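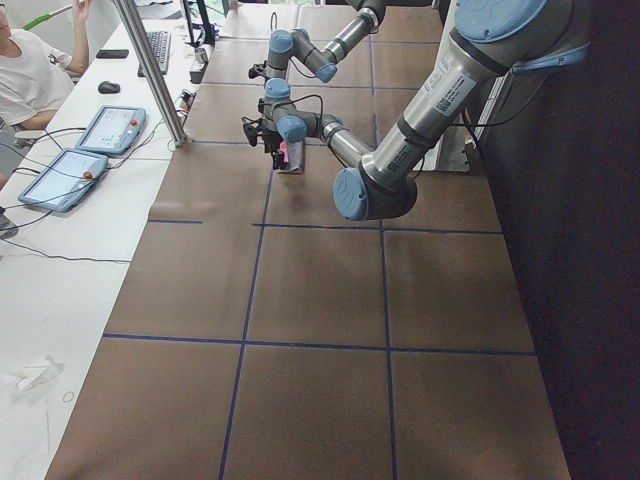
Gekavia revises upkeep routine for two-arm towel cell at Roltunberg

October 2024

Gekavia has put a new maintenance schedule in place for the two-arm cloth handling cell at its Roltunberg site. The schedule covers the table surface, the tape grid, the grippers and the cable routing on both arms. It replaces a single weekly check that had been in use since the cell was installed.

The cell handles small terry towels. Its two arms hang over a shared table and work on the same towel, which means that an error in the position of either arm relative to the table shows up in the fold. According to Hendrik Brouwer, who is responsible for the cell, most of the faults logged over the summer had nothing to do with the arms themselves.

"The joints were fine every time we measured them," Brouwer said. "The paper had moved, or a strip of tape had been put back a little to one side of where it was. Then the operator lays the towel against the tape and the program starts from the wrong place."

Surface and grid

The table is covered in kraft paper and marked out with blue tape. The paper gives a matte background and can be changed quickly, but it creases where it meets the next desk and where people lean on it. Under the new routine the sheet is changed every 4 weeks, or sooner if a crease runs into a cell of the grid where towels are placed.

The grid is laid by hand. It is used for placing towels and for describing positions in the log, and it is not read by the control program. Small errors in the angle of a strip are therefore accepted. The two lines that matter are the long one running away from the operator and the long one crossing it. These are laid first, from marks on the table under the paper, and the remaining strips are added afterward.

Old tape is pulled off with the sheet and is not reused. If a single strip lifts between changes, it is replaced over its full length. Patching with short pieces was tried and dropped after a gripper finger caught a loose end.

A full change of paper and tape takes one person 15 minutes with the arms parked clear of the table. Both arms are stopped from their own pendants before anyone reaches across. The pendants are kept on the white desk next to the table so that either emergency stop can be reached from the operator's chair.

Checking the arms against each other

After a paper change the arms are jogged by hand at reduced speed to a set of taught points over the grid. The operator compares the fingertip position with the tape and writes down any difference. The table marks, and not the tape, are used to decide whether a point has to be taught again.

A flat towel is then laid across the center line and both grippers are brought down to it. The purpose is to check finger height and the clearance between the wrists. Height is the more sensitive of the two. A finger set too high closes on the loops of the terry and slips off. Too low, it presses into the paper and leaves a mark that the next operator may take for a crease.

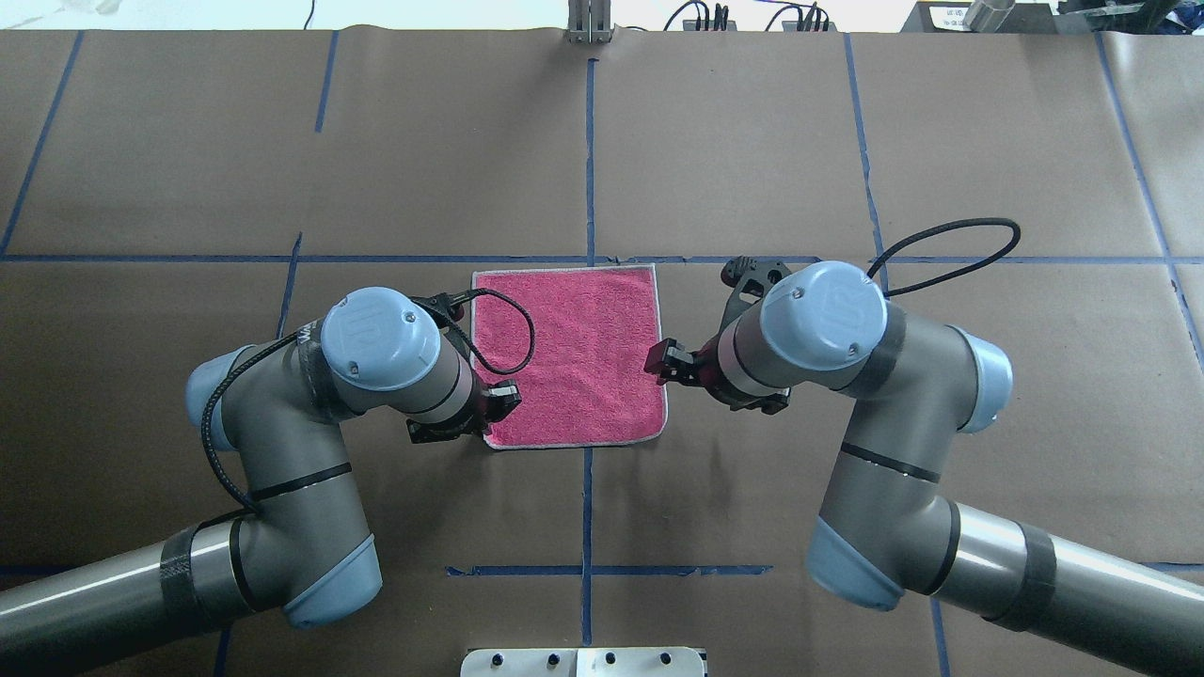
Both arms at a pink towel on the taped table, the right gripper at the side edge of the cloth.

Brouwer said the wrists should be kept at least 50 mm apart in any pose where both grippers point at the same towel. The limit was set by the cables, which stand out from the wrists in loops and need more room than the housings. The earlier procedure gave a clearance for the housings only.

Cable routing

Each gripper cable is led back along its arm and held down at intervals. Enough slack has to be left at the wrist for the last joint to turn, and this slack forms the loop that is visible in most poses. A loop that is too short pulls on the connector. One that is too long hangs in front of the gripper and can drag on the cloth.

The new schedule asks for the wrist to be turned slowly to both ends of its working range while a second person watches the cable. Ties are cut and replaced if the cable has crept. The tape bands on the arm tubes are inspected at the same time and renewed when an edge starts to curl. No cable is re-tied with the arm in its parked pose, where the slack looks larger than it is.

Connectors behind the table are checked for seating but are otherwise left alone. Labels for these are being prepared by Seppälä, the contractor that wired the cell, and are due in December.

Gripper fingers

Lint is the main item. Terry cloth sheds, and loose threads collect at the base of the fingers, where they stop the jaws from closing fully. The fingers are now brushed out after every 100 folds. Compressed air is not used, as it blew lint into the finger slides and over the fresh paper.

Finger screws are checked with a torque driver at each paper change and marked with a paint pen. A screw whose mark has shifted is taken out, cleaned and refitted with thread locker. If the same screw shifts again, the finger is exchanged and sent to the workshop in Ellow.

Grip is tested last. One arm takes the end of a folded towel and the other waits with its jaws open, well clear of the cloth. The towel is lifted, held and put down, and the held end is inspected for pulled loops. The test is then repeated with the arms in opposite roles.

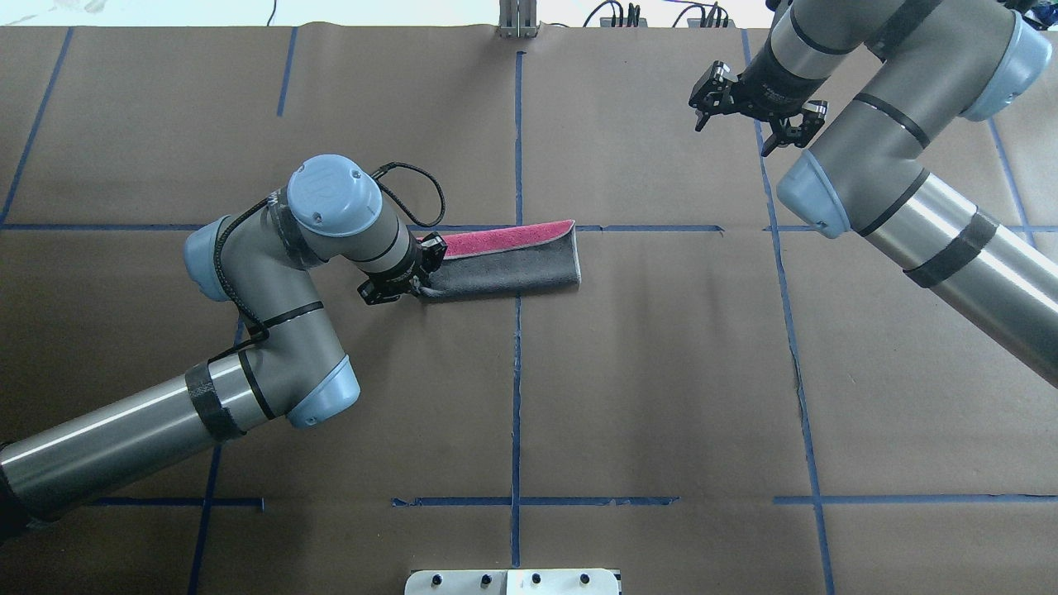 A folded towel held at one end by the left gripper. The right gripper is open above the paper.

Thicker towels are used for part of this test, as a folded edge in heavy cloth tends to roll over at the free end. A curl at that end is entered in the log but is not treated as a fault. A towel that turns in the jaws is treated as one, and the fingers are cleaned before the test is run again.

Records

Results go on a one-page sheet kept at the desk and are copied into the maintenance system at the end of the shift. The sheet has separate columns for the left and right arm, as seen from the operator's side. Earlier entries used the mounting order of the arms, and some could not be assigned to either one afterward.

Gekavia will run the schedule in its present form until December. The interval for paper changes will be reviewed then, together with a proposal to scribe the two main grid lines into the tabletop.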